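The Vurnby van is late again, and Leandro Pereyra would like everyone to stop asking him about it.

"It drives. It charges. The doors are the problem," he says, walking fast across the yard at Widley, where 21 pre-production vans sit nose to tail in the rain. Electric, mid-size, meant for plumbers and florists. Meant for July, too. Now it's whenever the sliding door stops freezing shut at highway speed.

The doors come from Hájek. So do the latches. Both sides blame the seal, which is teh one part neither of them makes.

Deposits are holding up, mostly. Vurnby had 1,128 on the books as of 5/4/26 – down 64 from the peak. Not a stampede. Samira Rizk, head of sales, calls it "normal weather." She refunds anyone who asks, same day, no phone call.

Payload first. It was going to be over 900 kilos, and still is, on the short battery. Take the long one and you lose a chunk of that. Rizk won't say how much until the final weigh-in.

Worktop of stone, somewhere to put things down.
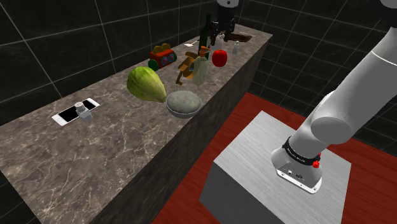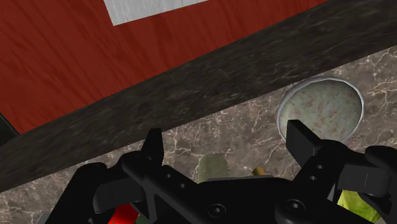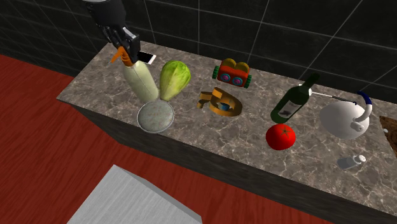
Jad Srour runs a bakery fleet and put money down on three. He drove one for a morning. Liked the steering, hated the mirrors. "I can wait for a door," he says. "I can't wait for ever for a door."

Pereyra's team is testing a new seal now, two vans at a time, overnight runs. Nadine Sabbagh has the night shift and keeps the log in pencil. Last entry when I left: left door fine, right door stuck, retry at four.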